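Robot kitchen draws a crowd in Kudilville, and no one goes home fed

KUDILVILLE - The folding chairs ran out early at the Uliten open house in July, which surprised the people who had set them up. Two hands were going to make lunch on a screen the size of a garage door, and the town turned out to see it.

Uliten, which moved into the old Ostermann dairy building last year, builds software that teaches robot hands to do kitchen chores. Most of the teaching is done in simulation, where a dropped plate costs nothing and the floor never needs mopping. The public was invited to watch a practice kitchen run live, ask questions, and eat cookies made by a bakery across the street that employs people.

Dace Adomaitis, who runs the demonstration team, opened by warning the audience that the pace might be slower than they were used to. A man near the front said he had been married for 31 years and could wait.

The first task was bread. On the screen, a pair of gray arms reached in over a granite counter, and the audience got very quiet, the way people do at a putting green. The right hand found the loaf. There was a smattering of applause, which Adomaitis accepted on its behalf. 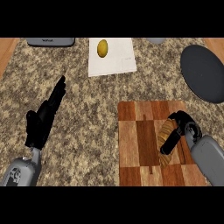 The simulated kitchen on the big screen at Uliten, with the right hand on the loaf and the left hand over open counter. Courtesy of Uliten

Holding bread still is harder than it sounds, according to Bastian Frerichs, the engineer at the keyboard. Squeeze too hard and the loaf shoots out of the hand. Squeeze too gently and it rolls. The software, called Usero, has been through 2,699 practice rounds with bread alone. Frerichs said 1,156 of them ended in what the company scores as a good hold. He would not be drawn on the others, except to say that in one early version the loaf left the kitchen and kept going.

"There was no wall on that side," he said. "We have a wall now."

The left hand was the subject of several questions. A girl in a soccer uniform wanted to know what it was for if the right one was doing all the work. Frerichs told her that each hand is trained on its own before the pair is asked to cooperate, and that cooperation is the part they are working on this summer. She said it was the same with her and her brother.

Others asked about jobs, electric bills and whether the thing could do dishes. Adomaitis took the jobs question seriously and at some length. Uliten has 17 employees, she said, and expects to hire 2 more by winter, both of them to work on hands. On dishes she was more careful. A plate is flat, slippery and hard to pick up off a counter, and the company would like to get comfortable with lunch first.

A retired cook from the school district asked why a computer kitchen needed such a nice countertop. The answer is that the software has to learn to find things on busy surfaces as well as plain ones, so the team swaps in different counters, boards and lighting from one run to the next. The cook said she had worked 20 years on dented steel and found everything fine.

After the program, visitors could try the controls themselves at a station in the hallway. The line went past the restrooms. Each person got one minute with a glove and a simulated potato, and the potato won most of those. One teenager managed to pick it up, set it down, and pick it up again, and was offered a brochure about internships before he had the glove off.

Lunch was never completed. Shortly before noon Frerichs restarted the kitchen to show the audience a different counter, and by the time everything had loaded, half the room was across the street in line at the bakery. Adomaitis said the team was pleased with the turnout and plans another open house once the hands have moved on to soup.

Parking for that one will be in the lot behind the building. The company asks visitors not to use the bank's spaces, a matter the bank has already raised.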